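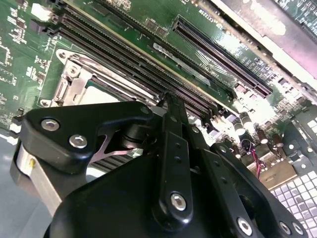

Cleaning the inside of an old computer

In November, when the heating starts, the air in my apartment becomes very dry and the dust is everywhere. This is the month when I open my computer and clean it. I do it once a year, and the machine is still working well after a long time, so I want to share my way.

First, shut down the computer and pull out the power cord. Press the power button for a few seconds after that. Then carry it to a table with good light, or to the balcony if there is no rain. Do not work on a carpet. Touch something of bare metal, for example the case, before you put your hand inside, and repeat this every time when you come back from the kitchen.

For the dust I use a soft paint brush, never used for paint, with natural hair. Hold a fan with one finger while you brush it, so it does not spin. The vacuum cleaner I keep beside the case to catch the dust in the air, but its nozzle must not touch the board. My neighbor Adi Pillai prefers canned air. It is faster, but keep the can upright and give short blows only.

The slots for memory need more patience. If a module is in its place and the computer has no problem, leave it there. An empty slot collects dust at the bottom, and for this the brush should go along the slot and not across. If you must take a module out, open the clips, lift it straight, and hold it by the short sides. The gold contacts can be wiped with a cloth that has a little isopropyl alcohol on it. Let it dry completely. Put it back with the notch on the correct side and push until the clips close.

Please do not use window cleaner, wet wipes or a hair dryer on hot.

Small screws I put in an egg carton, one hole for each part of the case. Before I had this system I lost 2 of them under the refrigerator.

The old dust filter from the front can be washed with warm water and dish soap. Dry it overnight on a towel. A bottle of 200 ml alcohol is enough for years if you close it well, and it is also good for sticky labels on jars, about which I will write next time.

Erzsébet Lakatos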